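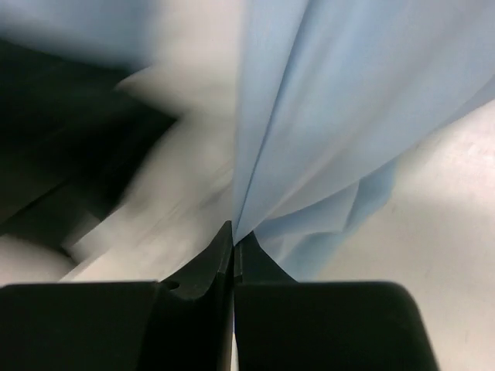
Dye bench, August, Saturday morning

Back at the walnut. Dorottya left me the bucket of husks she'd been soaking under the stairs all week and wow, the smell when I lifted the lid. Sort of wet leaves plus old tea plus something I'd rather not name. I strained it twice through the cheesecloth and once through an old pillowcase, and the pillowcase did a better job than the cheesecloth ever has, so let's do that from now on (the striped one, not the good white one, Hajnalka!).

Two skeins of the Kelemen wool went in first, plain scoured, no mordant. I brought the pot up slowly, took most of an hour to get to a bare simmer, then turned it down and left it alone while I wound the next lot. I'm still fond of this yarn. It felts if you so much as look at it funny, but it takes brown beautifully.

Weights

Dry fiber before scouring came to 1,914 grams for the whole batch. I set aside the gray skeins and the one Gyula wants left natural for his weft, and that left 1,401 grams for the pots. Zsolt, if you're reading this and wondering why my husk ratio doesn't match yours, you used the full weight and I used the second number. I think that explains most of our argument on the phone.

First pot

Came out a warm medium brown, a bit redder than the spring batch. I was hoping for darker. I let it cool in the bath and fished the skeins out after lunch, and there's a paler patch on one where it must have been sitting up against the side of the pot. My fault, I packed it in too tight. Could overdye it, could call it heathered and move on. Leaning toward heathered.

Second pot

Same bath, topped up with tap water, with a small spoonful of iron dissolved in a jam jar first. This one I love! It went from toast to nearly black coffee in about 12 minutes and I yanked it out before it could get any harsher. The wool feels a little crunchier than the first lot, though, so Katalin was right about going easy on the iron. Next time half a spoon and a longer wait.

I wrote the labels in pencil because the marker bled again. Tags are on the skeins, samples are stapled into the back of the big binder behind the onion skin pages. There are 4 samples, and the last one is the scrap of Broter cotton I threw in just to see. Pale tan, kind of sad, exactly what you'd expect from cotton with nothing on it. I'd like to try it again with soy milk first but I never seem to have any in the house when I think of it.

Still to do

Rinse the iron skeins again, the water was still running brown when I gave up.
Scrub the enamel pot. The ring isn't budging with baking soda.
Ask Dorottya if her neighbor's tree has more husks coming down, green ones if possible.
Light test: one strand of each in the south window, half covered with card. Please don't move the card!

Leftover bath is in the lidded bucket by the sink. I want to run the gray skeins through it on the next dye day, so don't dump it.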